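Darkavberg wants us to believe paint can be a strain gauge

The pitch in Darkavberg's March release is tidy: brush a conductive coating onto a concrete beam, read its resistance over the air, and know when a crack starts. The company says its lab patches came through 3,000 load cycles. Fine, but a footbridge gets more than that in a busy month, and the lab had no road salt, no pigeons and no rain.

The field trial at Noncombe is more interesting – and thinner. It has 5 patches on one span, read by a unit parked underneath. Chowdary, which makes the reader, hasn't said how far away it still works. I'd hold off on the word "breakthrough" until somebody posts a winter's worth of raw readings.

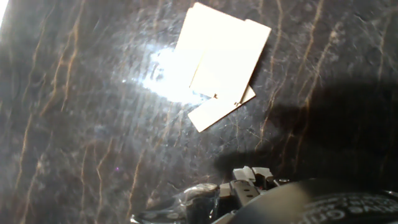
Can the coating tell a crack from a cold morning? Darkavberg says software corrects for temperature, but it hasn't published the method.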